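Sorting Small Things

Have you got a drawer full of bits and bobs? Buttons, beads, paper clips, the odd screw that fell off something? Then you need a compartment box! It's a plastic box with little walls inside, so every kind of thing gets its own tiny room.

Start by tipping everything out on a plain, pale table. Small dark things show up brilliantly on white, and you won't lose half of them. Now make piles. You could sort by colour, by size, or by what things are for (my favourite, because you have to be a bit of a detective).
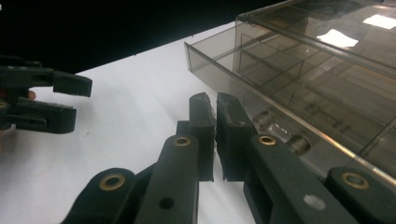

Next, give each pile a home. Put the things you use most near the front. Heavy bits can go in the corners. If two piles are very small, let them share!

See-through boxes are great for this, even smoky grey ones, as you can peek in without lifting the lid. Ifeoma Onyeka's class at Irton sorted 1,000 beads one Friday and still had time for a story.

Try it with a friend. One of you picks a secret rule, such as "round things only", and the other has to guess it from the piles. Then swap over.

Keep small pieces away from babies and pets, and shut the lid when you've finished.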